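Dastel Tenants' Newsletter
May 30, 2021

Kitchen drawers and shelves: what the building swap is taking this summer

The household swap in the Longo Street lobby opens again in August, after a year off. Last time it ran, the tables filled up with kitchen goods in the first two hours and a lot of it went to the recycling center at the end. We have changed a few things so that more of it finds a home.

What to bring

Bring kitchen and dining items that are clean and in working order. Pots need their handles. Lids are welcome if they come with the pot. Small appliances should have the cord attached and be tested at home first, as the lobby outlets are switched off on weekends. Put glass in newspaper and write GLASS on the outside of the box.

We can't take knives, opened food, nonstick pans with the coating coming off, or anything that needs two people to lift. Large items can go on the notice board by the mailboxes instead. Write your unit number and what you want done with it if it isn't claimed.

Wooden items

Cutting boards, trays, spoons and salad bowls were the most asked-for things last time, and also the ones most often turned away for being sticky or cracked. Most of them could have been saved with an evening's work.

Wash the piece by hand in warm water with a little dish soap and dry it right away with a towel. Don't soak it. Stand it on its edge overnight so that air reaches both sides. If the surface feels rough the next day, go over it lightly with fine sandpaper, following the grain, and wipe off the dust. Then rub in food-grade mineral oil, leave it for a few hours and wipe off what hasn't gone in. Cooking oils turn sour and should not be used.

Trays with raised sides need extra care where the walls meet the bottom. Crumbs and old oil collect there, and a soft toothbrush gets them out. Check the corners too. If one has opened up, a small amount of wood glue and a clamp will usually close it.
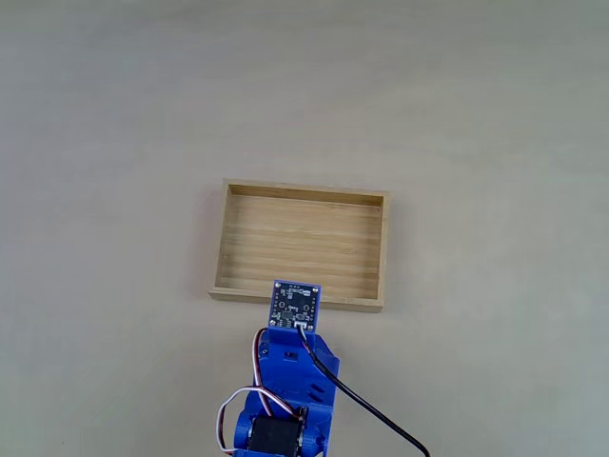 Drop-off and pickup

Boxes can be left in the storage room behind the laundry from the first of the month. The room is unlocked from 9 in the morning until the front office closes. Please don't leave boxes in the hallway, where they block the fire door.

There is no charge and no limit on what you take home, and you don't have to bring something to take something. We do ask that dealers stay away for the first day.

Whatever is left goes to Cluvus, the reuse shop on the other side of the rail line. They took nearly 2,000 pounds from the last swap and have agreed to send a truck again. They will also collect from your door if you can't manage the stairs. Leave a note at the office with your unit number.

Also this month

The water will be off on the upper floors while the valve in unit 83 is replaced. The plumber will post the hours in the elevator. Fill a kettle the night before.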